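The Afternoon the Arm Forgot How to Let Go

At Sirnent's workshop in Vanau, the fault that cost everyone most of February began with a toy soccer ball.

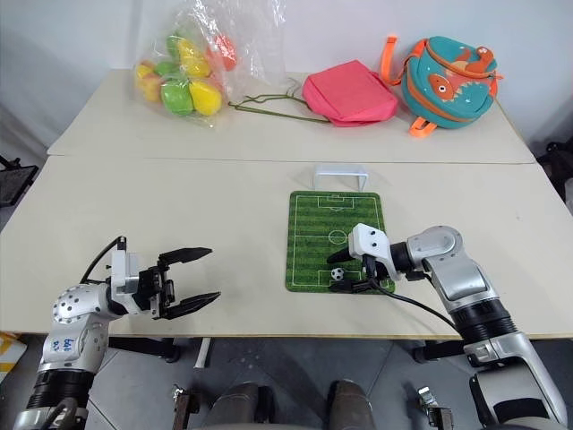
The job had been running nicely for weeks. Two arms share a pair of white tables, and one of the tasks they practice is the little soccer set: pick up the black-and-white ball, carry it over the striped mat, drop it into the goal. It's a charming thing to watch, and people do tend to wander over with their coffee. By the middle of the month the arms had made 2,365 tries at it, and the log was so dull that most of the crew had stopped reading it (I would have stopped too).

Then, a little after three in the afternoon, the right gripper closed on the ball, carried it to the goal and didn't open. The software said it had. As far as the controller knew, the ball was in the net and the hand was free, so the arm went down for the next one with its fingers still shut and pushed against the tabletop until somebody reached the stop button. That took 14 seconds, which is a long time to listen to a motor strain.

No one was hurt, and the table got off with a scuff. But the arm ought to have stopped itself, and that was what kept people up late. Lesovari, the small company that looks after the machines, first blamed the fingers. They swapped them, ran 600 cycles and saw nothing. Then on the very next morning it happened again.

The trouble was in the cable, the black one that hangs from the gripper and droops along the arm. At one particular bend of the elbow it pulled tight, and a wire inside lost contact for an instant. The "open" command vanished, and a program called Kvam, which was meant to check the fingers' position, simply repeated the last order it had sent, as though that were proof.

The cable has more slack now, and Kvam waits for a real reading from the gripper before the arm may move. If none comes, everything halts. In the first week it halted 36 times, mostly over nothing, and the crew grumbled and left the setting alone.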